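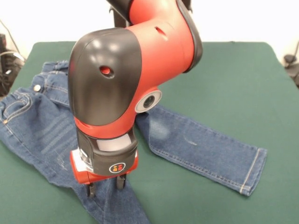

Garment cell: gripper descent height after finger replacement

khemmin
Posted 18 Jan 2024
Members are asked to advise on the descent height for the garment cell at Hinport. The fingertips were replaced in December and the height offset was re-taught on bare table. With denim laid on the green cloth, the fingers hover just above the lower leg at the approach point, and the left finger reaches slightly lower than the right. The former offset was set at cycle 1,658 and is recorded in the log. I propose to re-teach with the cloth in place and leave the wrist camera calibration unaltered.

paisan_maint
The proposal is not supported. Any change of fingers alters the tool centre point, and the camera calibration should be repeated before any offset is taught. Our procedure at Paisan requires both, in that order.

khemmin
The requirement is noted. The camera mount was not disturbed and its fasteners retain their witness marks. I would also ask whether others re-run the overhead depth check at the same time. Ours was last completed at cycle 2,255.

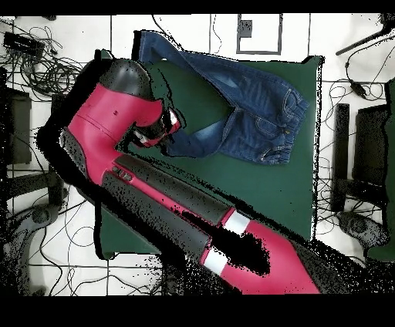
The check takes 11 minutes with the arm stationary, and I would prefer to schedule it once only, after the offset has been settled.

T. Escobar
I concur with khemmin in part. If the mount has not moved, the calibration may stand, but the tool centre point must be measured again. Please also confirm that both fingers are fully seated. At Vanereo we found grit behind one finger after 878 cycles and had taught around the fault.

paisan_maint
I maintain my position regarding the calibration. I agree that the fingers should be reseated first.

khemmin
The fingers will be removed, cleaned and refitted to the specified torque. The tool centre point will then be measured and the offset taught on the cloth. The colour of the new tips (black, as before) has no bearing on the matter, for those who enquired by message.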